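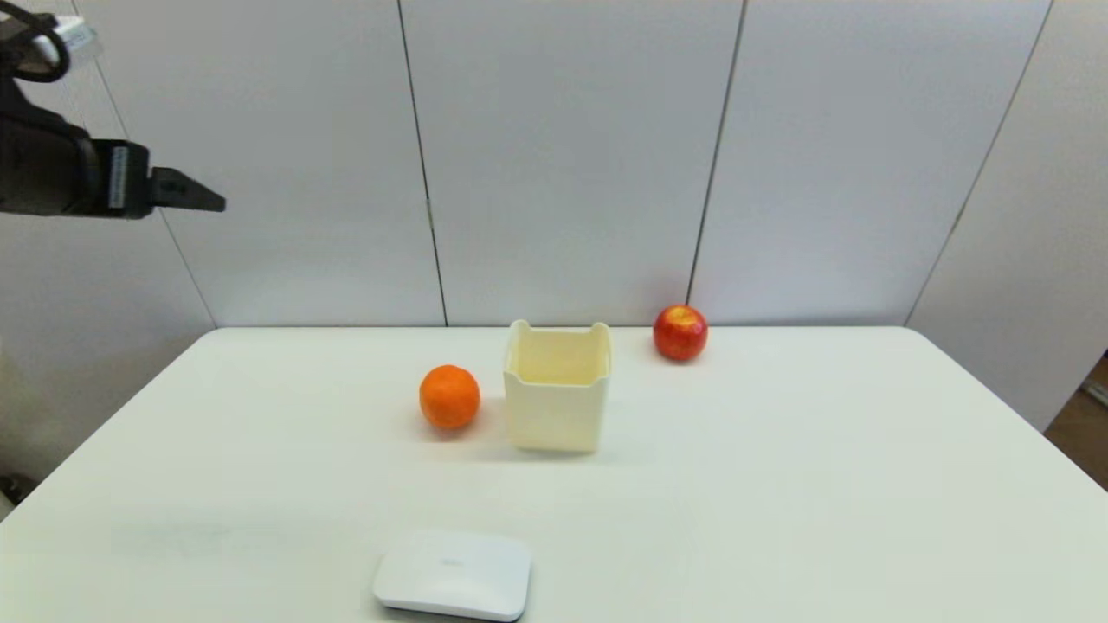 Since October our break room at Clultico has a fruit corner, and I was asked to write a few words on how it goes. The idea came from Maricel Castillo, who found that many of us skip breakfast and then buy sweets before noon. Now there is fruit on the white table every morning, an apple for one person and an orange for another, and the cream-colored square container with the open top is also there. Please use this container for peels and cores only. Tea bags go in the bin under the sink.

We spent 200 dollars in the first month. Jasper Postma orders from Hervieu, and he asks that you tell him before noon if you have a wish for the next delivery. Pears were requested many times, but they arrived very soft, so we will wait with them until spring.

Two small requests from my side. Wash the fruit before you eat it, even if it looks clean and shiny. And if you spill juice, wipe the table at once with the blue cloth, for the white surface keeps stains from berries. I tried three cleaners on the last one and it is still a little pink.

Nikola Wilczyńska

Staff News > Around the Office > Break Room

Home News Calendar Archive Contact

Recent items
New coat hooks in the hallway
Winter parking: what changes
Blair Moncrieff on ten years at the front desk
Lost and found, October list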